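**Buscamos a alguien que nos lleve las compras del laboratorio (media jornada, incorporación en cuanto se pueda)**

7 de agosto de 2018

Hola a todos. Soy Zamfira Pană y llevo la parte de manipulación en Vukura, y escribo yo este anuncio porque la versión que me pasaron desde administración parecía el contrato de una lavadora. Así que va a mi manera.

Necesitamos una persona que planifique y compre equipos de robótica con nosotros. Brazos, pinzas, cámaras, cables (¡muchísimos cables!), mesas, recambios de dedos, todo. Hasta ahora lo hacíamos entre Relu Coman y yo a ratos sueltos, con una hoja de cálculo que ya tiene 48 pestañas y que solo entiende Relu, y en febrero nos toca cerrar el presupuesto del año que viene. No llegamos.

El trabajo diario aquí es coger cosas, soltarlas, apilarlas y volver a empezar, con pinzas de dos dedos y piezas sencillas de espuma sobre una mesa. Parece poca cosa, pero de ahí sale casi toda la lista de la compra: qué dedos se gastan, qué cámara va en la muñeca, cuántos recambios hay que tener en el armario.
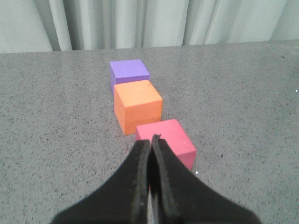
Lo que más nos cuesta es decidir cuándo merece la pena pagar más. El año pasado pedimos dos presupuestos para la misma pinza, uno a Brosier y otro a Dobos, y la diferencia era del 31 %. Elegimos la barata, claro, y luego resultó que el adaptador iba aparte, el soporte iba aparte y el plazo de entrega era una broma. Me gustaría tener al lado a alguien que lea la letra pequeña antes que yo.

### Qué harías

- Pedir presupuestos y compararlos de verdad: portes, aduanas, garantía, licencias de software, formación
- Mantener un calendario de compras (y perseguirnos cuando no lo cumplamos)
- Llevar el inventario de recambios, que ahora mismo es un cajón
- Preparar con Gunvor Solberg el presupuesto de la segunda celda. Queremos decidir si compramos brazo nuevo o de segunda mano
- Hablar con proveedores en español y en inglés, por teléfono también

### Qué pedimos

Que hayas comprado equipo técnico alguna vez, para un taller, un laboratorio, una fábrica, lo que sea. No hace falta saber programar robots, pero sí que te dé curiosidad acercarte a la mesa y preguntar por qué se usa esa pieza y no otra. Si sabes interpretar una ficha técnica (carga útil, alcance, repetibilidad) vas con ventaja; si no, te enseño yo, que me encanta contarlo. Y orden, por favor — yo no tengo y Relu tampoco.

### Qué ofrecemos

Media jornada con horario bastante flexible, contrato de un año renovable y la posibilidad de hacer desde casa hasta el 75 % de las horas. El sueldo lo damos por escrito en la primera respuesta, así no perdemos el tiempo ni tú ni nosotros. Tendrás firma propia para pedidos pequeños; los grandes pasan por Achilleas Sotiropoulos, que contesta rápido si el correo es corto.

### Cómo apuntarse

Manda el currículum y unas líneas (con media página va bien) sobre alguna compra que te saliera regular y qué harías ahora de otra forma. Las cartas de motivación me las salto, lo confieso. Puedes dejarlo todo en el formulario de Vukura, apartado «Compras», o preguntar en recepción por Tincuța Husar, que me lo pasa el mismo día.

Las entrevistas las haremos Gunvor y yo en el propio laboratorio, con café. Si vienes de fuera, te pagamos el viaje.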